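4. Framing the Deficit in Local Editorials

4.1 Material

The editorials in our collection come from the opinion pages of regional daily newspapers. We kept only unsigned pieces that speak for the paper as a whole, and left out guest columns, letters and syndicated work. An editorial was included when at least one full paragraph dealt with the gap between what the federal government takes in and what it spends. Passing mentions of "the deficit" in pieces on other subjects were dropped. The final collection holds 400 editorials, and the last search of the newspaper archives was run on July 14, 2021.

Two coders, Orysia Romaniuk and Zdeňka Jelínek, read every piece in full. Each coder recorded the cause the editorial gave for the deficit, the remedy it preferred, the group it expected to bear the cost, and the time horizon in which it placed the harm. Where the two disagreed, Bohumila Krajčí read the piece without seeing the earlier codes and her reading was taken as final. Most disagreements concerned the time horizon. Editorial writers often move from "this year" to "our grandchildren" in a single sentence, and it is hard to say which of the two carries the argument.

4.2 Spending as cause, taxes as cause

We began with the question of blame. A spending frame presents the deficit as the result of government doing too much or paying too much for what it does. A revenue frame presents it as the result of taxes being cut or left uncollected. A mixed frame gives both causes some weight. Slanina and Pakzad used a similar division in their work on campaign mail, although they treated mixed frames as a kind of spending frame. We kept them apart. In our reading, a mixed editorial usually asks for a bargain between the parties, and a spending editorial seldom does.

The spending frame was the most common in our collection. It appeared in papers that had endorsed Republicans for president and in papers that had endorsed Democrats, though in different forms. In the first group it was tied to the size of government as such. The writers named whole departments they would shrink, and the word "growth" stood for something taxes would damage. In the second group the spending frame was narrower. It was tied to particular programs such as farm payments or a weapons contract, and the rest of the budget was passed over.

The revenue frame was less common and more often tied to an event. It rose when a tax bill was before Congress and fell soon after the vote. The spending frame showed no such pattern. It could be used in any week, and several papers returned to it every November with little change in wording from one year to the next. One paper used nearly the same opening paragraph in nine separate editorials. 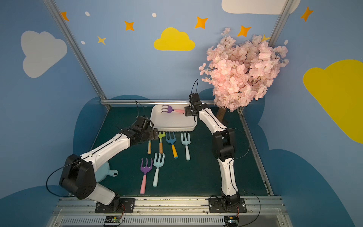
Figure 3. Robot arms and garden tools in a booth painted with clouds and stars.

4.3 The household comparison

Writers on both sides compared the federal budget to that of a family. The comparison took three main forms. In the oldest, the family lives within its means and the government does not. In the second, the family has used a credit card and the bill is due. The third form, which we had not expected to find so often, has the family sitting down at the kitchen table to decide what to give up. This last form does more political work than the others, as it asks the reader to accept that something will be given up and moves at once to the question of what.

Editorials that used the kitchen table form were more likely to name a specific program than those that used the credit card form. The credit card form was more likely to end in a general call for courage or leadership. We do not claim that the metaphor causes the difference. A writer who already has a program in mind may simply find the kitchen table more useful.

Economists have long objected to the household comparison on the grounds that governments borrow in their own currency and do not retire. The objection is rarely mentioned in our material. Where it is, the editorial tends to grant the point in one clause and then go on using the comparison – a habit Krajčí noted in the margin of her coding sheets often enough that we added it as a separate code.

4.4 Entitlements

The word "entitlement" needs some care. In budget law it refers to benefits that must be paid to anyone who qualifies. In the editorials it is used more loosely, sometimes for Social Security and Medicare together, sometimes for Medicaid alone, and sometimes for anti-poverty programs that are not entitlements in the legal sense. We coded the programs named and ignored the label.

Social Security was named more often than Medicare in the earlier editorials, and Medicare more often in the later ones. The proposed remedies were also unlike each other. For Social Security, writers offered concrete changes: a later retirement age, a higher cap on taxable wages, a different formula for yearly increases. For Medicare they mostly wrote of "reform" and left the term open. Jelínek suggests that this reflects the difficulty of the subject. A change in the retirement age can be stated in one sentence, and a change in how hospitals are paid cannot.

Current retirees were almost always promised protection. The promise was usually made before the proposed cut was described, and it was made in papers of every leaning. Younger workers were expected to bear the cost in the form of lower benefits. Few editorials addressed those workers directly. They were written about in the third person, as "the next generation" or "those just starting out," while older readers were "you" or "we."

4.5 Limits

The collection has gaps. Several papers stopped publishing unsigned editorials during the period or cut them to a few a week, and their share of the material falls for that reason alone. A paper that prints fewer editorials may also save them for local subjects such as schools and roads. We did not try to correct for this. We tested the blame codes again on a random set of 20 editorials after the main coding was finished, and the two coders agreed on all but one of them.

Nor can we say anything about readers. An editorial that blames spending may be read by people who already agree, or by people who turn the page. Survey evidence on the point is thin. The next section turns from the editorials to the speeches of House members from the same regions, and asks whether the wording of one appears in the other.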